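2023-11-06, Fajardo bench

Carried on with the sock hanging today, which I've been looking forward to since we got both arms talking to the Flirell controller again. The plan was modest - take socks from the light wooden table and get them onto the clips of the cream hanger, using the two arms together.

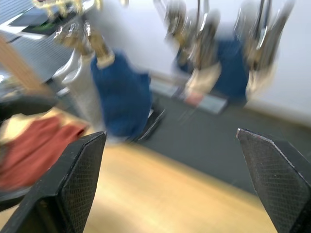
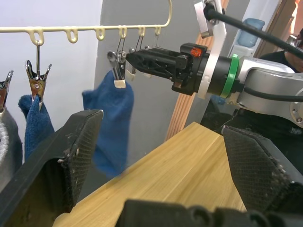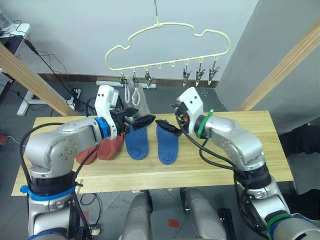 I set the grip force at 5 to begin with, then dropped it to 4, and I think I'd like to try 2 next time on the thinner socks, if only to see what happens. The clips want a firm squeeze and the socks want a gentle one, so whoever picks this up after me should keep two separate settings and not share one like I did all through May (sorry again about that!).

Ruvora logging is on and we're at over 42 runs in the folder. Please name new ones the Nirnine way, or I'll never find them.

Still to do: slow down the wrist turn near the hanger, tidy the cable slack, and bring more socks from home - I have plenty of odd ones.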